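**Wrist straps, lids and timestamps: Adjoa Kwofie on the Issahaku capture kit**

Wed 9 October

Adjoa Kwofie has been running the Issahaku wearable capture kit since December, first on a loan unit and then on four sets that Welter bought outright. She manages recording for Welter, which supplies demonstration data to companies training two-armed robots for domestic work. The kit consists of a head-mounted camera, a pair of wrist units on fabric straps, a belt-worn recorder and a licence for the alignment software. The list price is $1385 per set, excluding storage.

I asked her first what the kit replaced.

"Teleoperation, for most of the kitchen tasks," she said. "We had two leader arms and a trained operator, and on a good day that gave us 59 usable episodes. A person wearing straps in their own kitchen gives us 400. The episodes aren't equivalent, and I wouldn't sell them as equivalent, but for lids, bags, cloths and anything with a thin edge, I'd take the hands."

Containers with lids make up the largest category in Welter's current order. The customer, Sadholm, specified mixed sets: round and rectangular, clear bodies, lids both clear and coloured. Kwofie considers clear plastic the hardest material on the list. Depth estimates fail on it, and patterned worktops make the failure worse by showing through.

"Sadholm asked for exactly that," she said. "They had plenty of opaque tubs on grey benches. Their model did well on opaque tubs on grey benches."

The wearers work at the counter without a script. They are given a start state and an end state, and the order of steps is left to them. Kwofie said early sessions with scripted steps produced stiff, slow motion that the customer rejected. 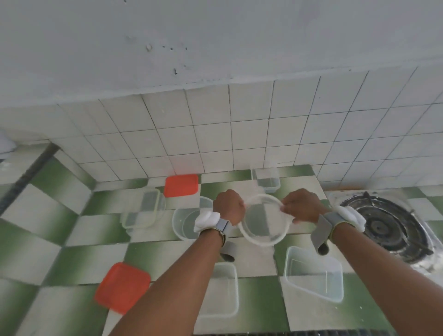
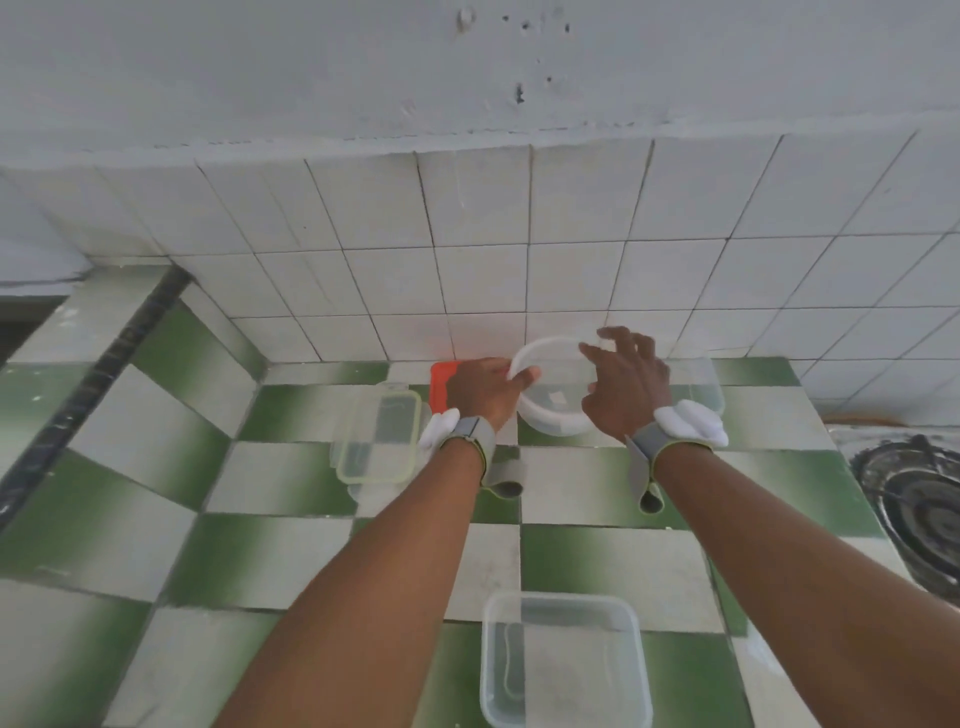
On hardware, her main complaint concerns the straps. The supplied fabric band has one fastening and a long tail. On a narrow wrist the tail hangs well below the hand and can trail through the work. Welter now trims it for some wearers, which voids the strap warranty but not the warranty on the unit itself.

"The padding is fine," she said. "People wear it for two hours and don't mention it. The tail they mention in the first five minutes. I've raised it with Issahaku twice and been told there's a revised strap coming. I haven't seen one."

Position drift is the second issue. If a band rotates on the forearm during a session, the fixed offset between the unit and the hand is no longer valid. The software flags rotation above a threshold set by the user, but it does so after upload, not while the wearer is still at the counter. Cirilo Ocampo, who handles calibration at Welter, has written a short check that wearers perform at the beginning and end of each recording: palms flat, palms up, fists, then fingertips together. Sessions where the two checks disagree are set aside.

I asked whether the head view was sufficient without the wrist units. Kwofie said it depended on the task. For putting a lid on a bowl, the hands often cover the rim at the point of contact, and the head camera records mostly knuckles. The wrist data supplies orientation through that interval. It doesn't supply force, and she was firm that buyers should not expect it to.

"You get where the wrist was and how it was turned. You don't get how hard someone pressed. If your policy needs to know when a seal has seated, you'll want another sensor, or you'll label it by hand, as we do."

Labelling is done by Lai-ching Peng's team, using the Issahaku viewer. Peng told me separately that the viewer is adequate for grasp and release events and poor for anything shorter. Scrubbing is limited to whole frames from the head camera, although the wrist stream runs at a higher rate. Her team exports both streams and marks short contacts in a Morow plug-in.

Battery life met the stated figure in Welter's use. The recorder ran warm in summer but did not shut down. One unit was returned with a faulty connector and replaced in nine days.

Welter is contracted to deliver 3000 episodes to Sadholm under the present order. Kwofie intends to complete it with the four sets on hand and then decide on more. Her conditions for a second purchase are the revised strap and a drift warning the wearer can hear.

"I don't need it to be clever," she said of the warning. "A beep would do."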